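Big Bricks on the Grey Table

Gimell Play Room, December gallery

We do love a big brick! The chunky ones came out again this month, mostly orange and blue, and the old grey table has been put to good use (it has the scratches and the paint flecks to prove it). Click any picture to see it larger. The rest of the Whitlock Road albums are linked at the foot of the page.

Stack and slab

Two long orange bricks, one behind the other, with a smooth blue piece laid over half of the one at the back. I'm very fond of those flat tops — they finish off a roof or a doorstep beautifully. The little blue and orange cluster over to the left is lying on its side, studs and all.
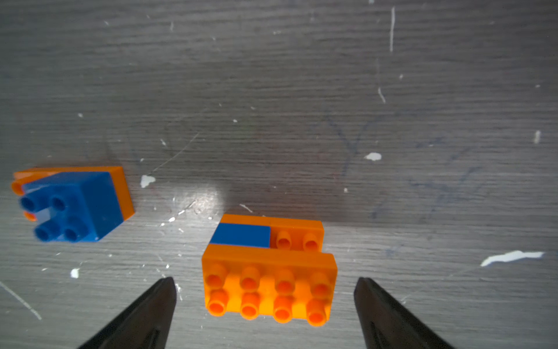

Small blue, standing alone

A small square blue brick with its four studs, set at a jaunty angle, and a flat orange plate lying nearer the front. Plates like that make the best floors, and if you stagger them you can get a really sturdy bridge going. There's a bit of green over on the left, too!

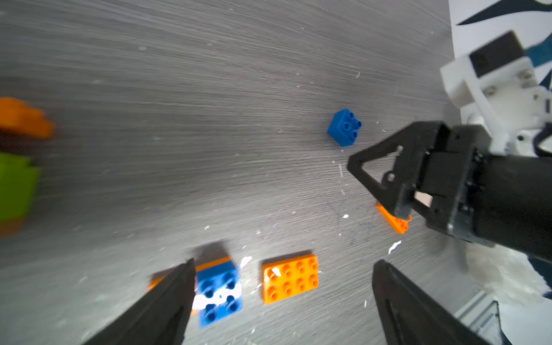 Bridges are still my favourite thing to build at this scale. Start with two towers five bricks high, keep the gap short and lock the deck down with a second layer of plates. Towers of seven look marvellous but they do wobble, so give them a wider foot — a plate under each one is plenty.

More from us: Kirden Marble Run, Hodano Train Table, Paper Boats

Back to all galleries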